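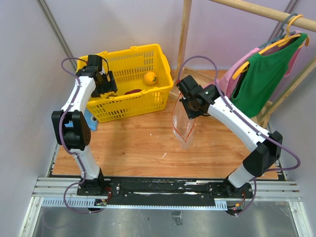
# Tesby Zip Produce Bag, clear with red seal

The Tesby bag is a clear, reusable bag for small loose fruit: longans, grapes, cherries, small plums. It closes with a colored zipper strip along the top edge. The film is thin enough to fold up small and clear enough to check what is inside without opening it.

Item number: 402
Pack size: 16 bags
Seal color: red
Film: clear, unprinted

## Using it with a basket

Most customers buy the bag together with a Soveck basket. The Soveck is a yellow plastic basket with slotted sides and two handles. Larger fruit such as oranges can go straight in. Small round fruit rolls around and gets bruised under the heavy pieces, so bag it first and lay it on top.

Longans are often sold on the branch. You can leave short stems on, but trim anything long or sharp before filling. Twig ends are the main cause of holes in this kind of bag. 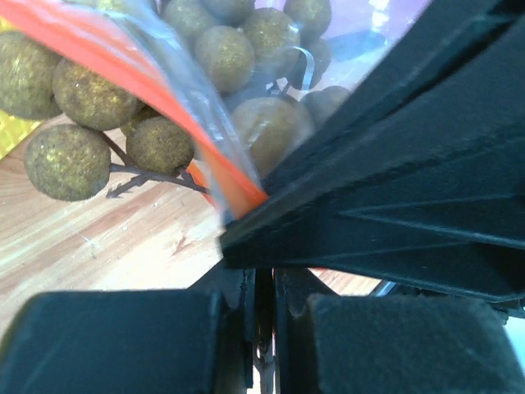
Fill the bag to two thirds at most. Lay it flat on the table, push the fruit toward the bottom, press out the extra air with your hand and then run your fingers along the strip from one end to the other. If fruit is sitting against the strip, move it down before you close. A bag that is too full will pop open at one corner when it is lifted.

To open, pull the two sides apart at the middle of the strip.

## Care

- Wash by hand in lukewarm water with dish soap
- Turn inside out and hang to dry
- Not for the dishwasher, oven or microwave
- Throw the bag out when the strip no longer closes along its full length

With weekly use, expect some 155 closings before the seal gets weak. Grit in the strip shortens this, so rinse it after dusty fruit.
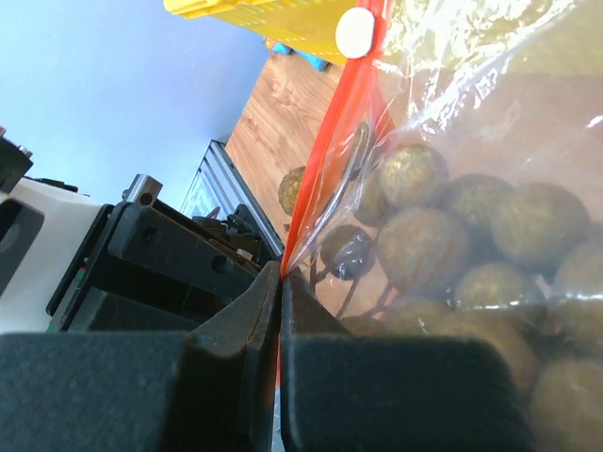 *Round fruit in the clear bag with the red zipper strip.*

## Storage notes

Put dry fruit in the bag. Moisture on the skins collects in the folds of the film and the fruit spoils faster. For the refrigerator, leave the strip open about an inch at one end. Do not store onions or garlic in a bag you plan to use again for fruit, as the smell stays.

## Related items

- Soveck basket, yellow, item 1885
- Temba drying rack for bags
- Wondska stem scissors

The Temba rack is out of stock until October. Orders for the bag and basket ship separately.

Page updated 2018-08-15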